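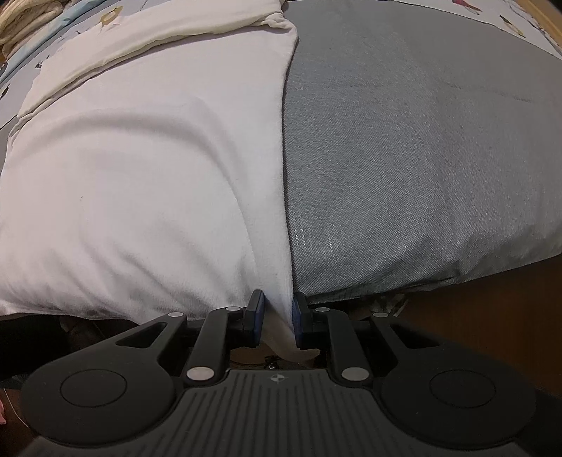

Pads closed on the lower edge of the white cloth, right at the corner of the gray fabric

Two fabrics side by side: how do you get a policy to take only one edge?

Posted by hemline_kolville in Learning from Demonstration

Hi all! First post after a long time reading, and I'm pretty excited about how far this has come, so forgive the length.

I'm training a cloth grasping policy from hand-held gripper demonstrations. View from the tool only, no outside camera, actions stored as motion relative to the current gripper pose. Training runs through Grikora with mostly default settings. The task is small: come up to the bottom edge of a cloth on a bed, close on it, pull toward yourself. I collected everything in ordinary bedrooms with the bedding left as it was, because I wanted wrinkles and prints and whatever else people have lying on a bed.

With a single cloth it's lovely. It follows a wrinkled hem, picks a sensible spot and closes, and it does this on fabrics it has never seen. I had 24 evaluation setups and the single-cloth ones gave me almost nothing to complain about.

Then there's the case in the photo. White cloth on the left, gray fabric right beside it, and the target is the white one only. When I demonstrate it by hand I go for the low corner, where the white border comes down next to the gray, and I end up with a tail of white between the pads. The learned policy goes to the same place (great!) and then too often it takes some of the gray along as well. In 6 of the setups it had both materials between the pads. The approach looks right to me every time, it's the last bit before closing that goes off.

What I've tried so far:
More demonstrations of the same corner. Small gain, then nothing.
Brightness and color augmentation. No change I could see.
Cropping tighter on the pads. Worse, and I think it lost the border line further up that tells you which cloth is which.

Has anybody gotten past this without a force sensor? I'd love to keep the tool as simple as it is now.

Comments on this post

slowservo: Are you predicting gripper width as a continuous value or as open/closed?

hemline_kolville: Continuous, same rate as the pose.

2 replies

padwear
Accepted by the poster

Oh, I love this one, we spent most of July on nearly the same thing with towels. My guess is that your demonstrations are too good! Look at what the training data says about that corner. Every single time the gripper arrives there, it's already lined up on the correct side of the border, so it closes. The policy never sees what it looks like to be a little too far right with the second fabric starting to come in between the pads. At test time it drifts over a bit, the picture still looks more or less like a corner, and it does what it always saw you do.

What worked for us was collecting bad approaches on purpose, and then fixing them in the same take:

Come in offset toward the wrong fabric until it's partly between the open pads. Pause very briefly. Back off along the way you came, shift over, go in again and close on the right cloth.

Do the same with the pads already lightly closed on both, then open, back off, and redo it. This second kind is the one that made the bigger difference on our side, and it's also the more annoying one to record, because you have to keep your hand slow when you reopen or the fabric gets dragged along with the pad and the next approach starts from a mess.

We mixed in one correction take for every 3 clean ones. More than that and the policy started hesitating at edges where there was no second fabric at all. It would poke, back off, poke again, kind of charming to watch but no use to anyone. If your setup is anything like the default Grikora one, check that the idle-frame filter isn't throwing out the pause and the reopening. Ours was. We had a full evening of beautiful corrections and the loader had trimmed the middle out of nearly all of them.

On the crop, I agree with you, leave it wide. In your photo the border of the white cloth runs all the way up to that crumpled corner, and that's good information when the lower part is bunched between the pads. Up close, a fold in the white and a step from white to gray can look more alike than you'd think, especially in the shadow under the edge.

One more thing, about evaluation. Please score "reached the corner" and "closed on the right cloth only" as separate numbers. We had them as one for far too long and kept changing the approach, which was fine all along.

Comments on this reply

hemline_kolville: This is so helpful, thank you! And you're right about the filter, I just looked and mine has the same setting. Do you label the correction takes in any way?

padwear: No label. We tried a flag as an extra input and it made no difference we could measure, so it went out again.

thirdlink: Did you mask the loss on the bad approach itself? I'd worry about teaching it to make the mistake.

padwear: Yes, good catch, I should have put that in. We use the bad part as history only and train on everything from the pause onward. Without the mask it does learn to wander in crooked.

thirdlink: Makes sense. The Timetano notes describe something similar for bag handles, if you want a second opinion on the masking.

northbench_nakamura

I'd look at the gripper signal before recording anything new. We run a similar tool at Nakamura, and width was our weak point for ages. With a continuous width at the same rate as the pose, the network averages over your closing times and you get a soft, early close. On rigid things that hardly matters. On cloth an early close means the pads sweep across the surface and gather up whatever is beside the target.

Easy check: plot predicted width against time for your 6 bad setups and put a few clean demonstrations on top. If the prediction starts sloping down sooner than your hand ever did, that's your answer, or at least part of it. Shortening the action chunk near contact helped us a lot. I don't have numbers I trust for cloth on cloth, ours was cloth on a bare table, so take this as something to look at in parallel with the correction takes.

I also wouldn't give up on color augmentation yet. White against gray is a friendly contrast. Try white on white and you may find that it has been leaning on color the whole time.

Comments on this reply

hemline_kolville: Plotted it. Slopes down early in most of them, not all! So I think I have both problems, and I'm oddly happy about that. Recording corrections tonight with the filter off and the loss masked, then I'll rerun the same 24.

slowservo: Please post the white on white result too, I have a pile of identical pillowcases here and the same question.

hemline_kolville: Will do. Probably as its own post, this one is getting long.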